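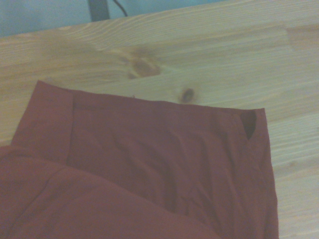

The question put to this blog most often is whether a machine can yet be trusted with household laundry. My position has not changed greatly since October. Washing and drying were handed over to machines long ago. Folding remains, for the most part, a human duty.

A shirt has no fixed shape. Each time it is set down, the collar, hem and sleeves come to rest in a different arrangement, and the machine must find them again before any useful work can begin. A factory part presents no such difficulty. 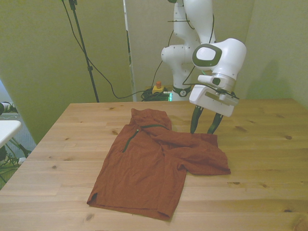 Azra Dumitrescu, who managed the linen room at Morkbridge, once told me that she expected new staff to fold 273 pieces in a shift, and that most reached that figure within 2 weeks. I know of no household machine that should be held to the same standard at present.

Quentin Coste has written to object that speed is a poor measure, as a machine may work through the night. I accept the point in part. A slow machine would be welcome in my home, provided that it could manage a fitted sheet. I shall return to the subject of sheets next month.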